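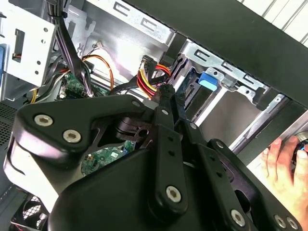 6th November – robotics club notebook, Wusel bench

Good session! Kulsoom and Arlindo on the arm, me (Kelly) writing, Kátia in and out between her own classes. Sebastião is away until the weekend and wants to read all of it when he gets back, so I'm putting in more than I usually would.

Still on the take-apart task for the Jalgate challenge. Our tower is the old desktop on its side panel stand, open side toward Wusel, and we have to get a drive out and into the tray without pulling any cables that aren't ours to pull. The rules let one person put a hand in the case for support work, but the gripper has to do the grabbing and the lifting. We did the whole day with teleop. No scripts until the motions are boring.

Started with the reach. Last time we came in from straight above and the long link kept catching on the cables. Today Arlindo dropped the wrist lower and came in at a slant, and wow, what a difference. The body of the gripper stays down by the bottom of the case and only the links go up among the wires. It's a much uglier looking approach from outside and it works far better.

The SATA power cables are the thing to watch. They come off the backs of the drives and spread out right where we want to put the vertical link. Red, yellow, black, all very easy to see in the wrist view, so at least there's that. The thick black bundle with the tie on it hardly moves when you bump it. The thin orange and yellow pair moves if you breathe on it. Kulsoom wants to treat the bundle as a wall and the thin wires as a no-go zone, and I think she's right. Writing that in as our rule for now.

We ran 18 tries before lunch. Notes from those:

First few were just practice, Arlindo getting used to the slant. He over-rotates to the left every time he gets nervous (he agrees with this). Two of them ended with the side plate rubbing on the fan grille. No damage, but it makes an awful noise and Kátia came in from the hall to see what we'd done.

Middle ones went well. We got to the drive cage cleanly and stopped there on purpose, held still for 30 seconds, backed out. Drift while holding was almost nothing. That's the new wrist bearing paying off, so thank you Sebastião, you can stop asking.

Last group we went for the blue tab. It's such a nice target – bright blue on bare metal, you can find it from any angle. Pushing it is harder. The finger slides off the front of it unless we come in square, and the slant that makes the reach so good is exactly what makes us not square. So we have a reach that wants one wrist angle and a press that wants another. Arlindo tried rolling the wrist after arriving and it does fit, but there's very little room on the cage side and he had to go at a crawl.

Then a long and happy argument about fingertips. Options on the whiteboard:

– rubber cap on the finger, cheap, we have them in the Hillon box
– small printed hook that pulls the tab from behind
– change nothing and get better at driving

Kulsoom is for the hook. I'm for the rubber cap, mostly so we can test it tomorrow. Arlindo is for getting better at driving, which is brave of him. We agreed to do the cap first and print the hook overnight so both are ready.

Small stuff:

The hex screws on the links needed a turn again. Not loose enough to rattle, but I could move two of them with finger pressure on the key. Thread lock is on the list. Please check them before every session, not just when something sounds off.

Delay in the wrist view is better with the short cable. Leave the short cable on!! The long one goes back in the drawer labeled Prado with the rest of last year's stuff.

Hand signals: whoever has a hand in the case says "in" going in and "out" coming out, and the driver doesn't move without hearing it. We were sloppy about this in the middle of the morning and Kátia called us on it. She wants it said out loud even when it feels silly.

The gripper goes home closed. I found it open on the bench at the start of the day with the links resting on the edge of the tray.

Next:

Cap on, 3 clean presses in a row before we try any pull.
Kulsoom to draw the hook and send it to the printer before she leaves.
Arlindo to write down his start pose numbers for the slant, they're only in his head right now.
Ask Kátia if we can keep the bench one extra hour.
Me: clean up the log names so they match this page.

Later, same day. Hook is on the printer. First layer looks good. Kulsoom made it a bit wider than the drawing, so measure it against the tab before gluing anything.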